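Griff in die Kiste: Leihpaket von Zetley im Praxistest

Wer kleine und mittlere Serien fertigt, kennt die Lage: Die Teile kommen ungeordnet im Behälter an, und jemand legt sie von Hand in die Vorrichtung. Eine Vereinzelung über Wendelförderer lohnt sich bei häufig wechselnden Teilen selten, eine fest eingerichtete Roboterzelle ebenso wenig. Zetley bietet für solche Fälle seit dem Herbst ein Leihpaket an. Es richtet sich an Betriebe, die bereits einen Industrieroboter mit sechs Achsen besitzen und prüfen wollen, ob sich der Griff in die Kiste mit ihren Teilen überhaupt umsetzen lässt.

Das Paket heißt Mevier und besteht aus einem Greifer mit zwei Fingern, einem Kamerakopf, einem Rechner mit vorinstallierter Software und einem Satz Adapterflansche. Der Roboter selbst gehört nicht dazu, der Behälter auch nicht. Die Leihdauer beträgt 15 Arbeitstage. Im Preis von 278 Euro je Arbeitstag sind die Einweisung und der telefonische Support enthalten, Hin- und Rücktransport werden gesondert berechnet. Wer das Paket danach kauft, bekommt die Hälfte der Leihgebühr angerechnet.

Wir haben Mevier im Technikum Loltomcombe aufgebaut, mit einem Arm von KUKA und einem Blechbehälter mit schrägen Wänden. Die mechanische Montage war am Vormittag erledigt. Länger dauerte die Verlegung der Leitungen. Kabel und Schläuche laufen außen am Arm entlang und müssen so viel Spiel haben, dass sie bei gedrehtem Handgelenk weder spannen noch in den Behälter hängen. Die Anleitung behandelt diesen Punkt auf einer halben Seite, und das ist zu wenig. Eine Skizze mit den empfohlenen Schlaufen würde Erstanwendern viel Sucherei ersparen.

Für den Einstieg empfiehlt Zetley einfache quaderförmige Prüfkörper in zwei Farben. Die Farbe spielt für den Griff selbst keine Rolle, sie dient später zum Sortieren. Die Software sucht nach der obersten frei liegenden Kante, berechnet die Anfahrt und prüft, ob Finger und Handgelenk an der Behälterwand vorbeikommen. Blöcke mit freiem Raum ringsum gelten als leicht. Schwieriger wird es, wenn mehrere dicht beieinander vor einer Wand liegen.
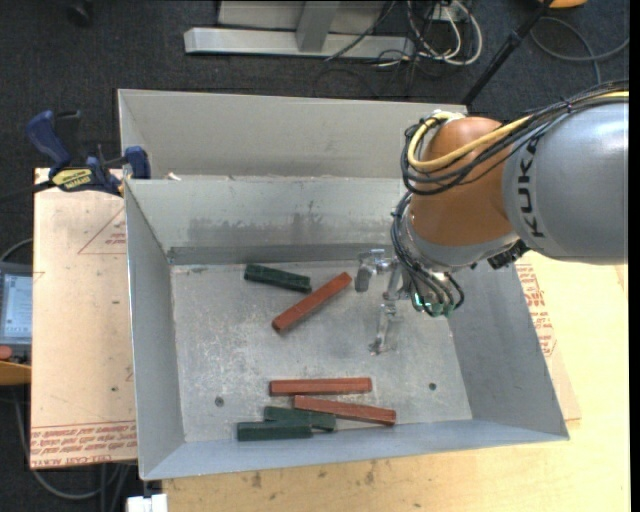

Bei Sekiguchi, wo das Paket vor uns im Einsatz war, sieht man den Nutzen etwas nüchterner: Die Erkennung sei ordentlich, aber die letzten Teile im Behälter kosteten mehr Zeit als alle anderen zusammen. Man habe die Software am Ende so eingestellt, dass sie nach zwei Fehlversuchen abbreche und das Teil einem Bediener überlasse. Für den eigenen Betrieb sei das ausreichend, für eine mannlose Nachtschicht nicht.

Mit unseren Erfahrungen deckt sich das weitgehend. Aus der Behältermitte griff das System zuverlässig, und die Taktzeit lag im Mittel bei etwa 23 Sekunden. Das ist kein Spitzenwert, genügt aber, wenn der nachfolgende Bearbeitungsschritt ohnehin eine Minute oder mehr braucht. An den Wänden stieg der Wert deutlich. Die Kollisionsprüfung arbeitet ab Werk sehr vorsichtig und verwirft viele Anfahrten, die mechanisch möglich wären. Der Sicherheitsabstand lässt sich im Menü verkleinern, allerdings nur für den ganzen Behälter und nicht für jede Wand einzeln. Zetley hat eine Änderung für die nächste Softwareversion angekündigt.

Noch ein Hinweis zum Behälter. Er muss während des gesamten Betriebs in derselben Lage bleiben. Verrutscht er, stimmt das hinterlegte Wandmodell nicht mehr und muss neu eingemessen werden. Für Versuche reicht eine Schraubzwinge am Rand, im Dauerbetrieb sollten es feste Anschläge sein. Zerkratzte oder fleckige Bleche störten die Kamera in unserem Aufbau kaum. Problematischer war direktes Sonnenlicht am Nachmittag, gegen das wir schließlich die Jalousien geschlossen haben.

Die Bedienung am Rechner ist übersichtlich und in deutscher Sprache. Neue Teile werden als CAD-Datei geladen oder mit der Kamera eingelernt. Das Einlernen klappte bei Quadern und Zylindern ohne Nacharbeit, bei einem abgewinkelten Halter mussten wir die Greifpunkte von Hand setzen. Eine Schnittstelle zur übergeordneten Steuerung ist vorhanden, wurde von uns aber nicht getestet.

Zetley nimmt Reservierungen für das Leihpaket derzeit wieder ab März entgegen. Vor der Zusage verlangt der Anbieter Maße und Gewicht der Teile sowie die Innenmaße des Behälters. Eine eigene Gefährdungsbeurteilung für den Versuchsaufbau muss der Betrieb in jedem Fall selbst erstellen.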